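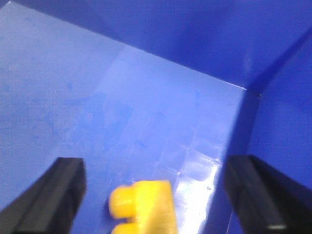 Granska 小物仕分け記録 README

この記録は、青い収納ビンに入れた小さなプラスチック玩具や部品を、種類ごとに仕分けたときの写真とメモをまとめたものです。対象は保育室や家庭の床に散らばりやすい、手のひらに収まる大きさの物です。ビンは内側まで青いものを使い、底に黄色の小物が一つだけ残っているような写真も収録しています。黄色は青い底に対して輪郭が追いやすく、丸いこぶのような凹凸も見分けられます。青い小物は同じビンでは見落としが出たため、別の表に分けました。

収録内容
写真 1,318枚
小物の種類 78
メモ付きの写真 238枚
メモは日本語で、一部に英語の併記があります。

フォルダ構成
photos 写真本体。ビンごとに下位フォルダを分けています。
notes 仕分け時のメモ。写真と同じ番号が付いています。
lists 小物の一覧表。色、おおよその形、置き場所の三列です。

色と形の書き方
色は「赤」「黄」「緑」などの基本色で書きます。橙がかった黄色も「黄」に入れます。光が当たって白っぽく見える部分は色名に反映しません。
形は外から見える特徴だけを書きます。「丸い突起あり」「上辺が平ら」のような短い語で足ります。一部しか写っていない物は、見えている範囲だけを書き、末尾に「部分」と付けてください。用途や商品名がわからない物は「不明」のままで構いません。

置き場所の区分
A 積み木、ブロック類
B やわらかい玩具
C 台所遊びの小物
D 不明品
AかBか迷う物はいったんDに入れ、実物を手で確かめてから移します。材質を写真だけで決めないでください。

既知の問題
ビンの隅にある小物は、壁の影で色が暗く記録されていることがあります。
光沢のある物は角度によって色が薄く写ります。
8月分のメモには旧区分(Eまで)の記号が残っています。旧Eは現在のDと読み替えてください。
一覧表のうち、Oravecの棚から移した分は置き場所の列が空欄です。

利用について
社内と協力先での整理作業、仕分け手順の検討に使えます。再配布する場合はこのREADMEを同梱してください。写真の切り抜きは可、色の補正をした場合はその旨を記載してください。

担当
一覧表と区分 Sajib Saha
メモの点検 Alžběta Kratochvíl
誤りを見つけたときは、写真番号と正しいと思われる区分を添えて、どちらかに連絡してください。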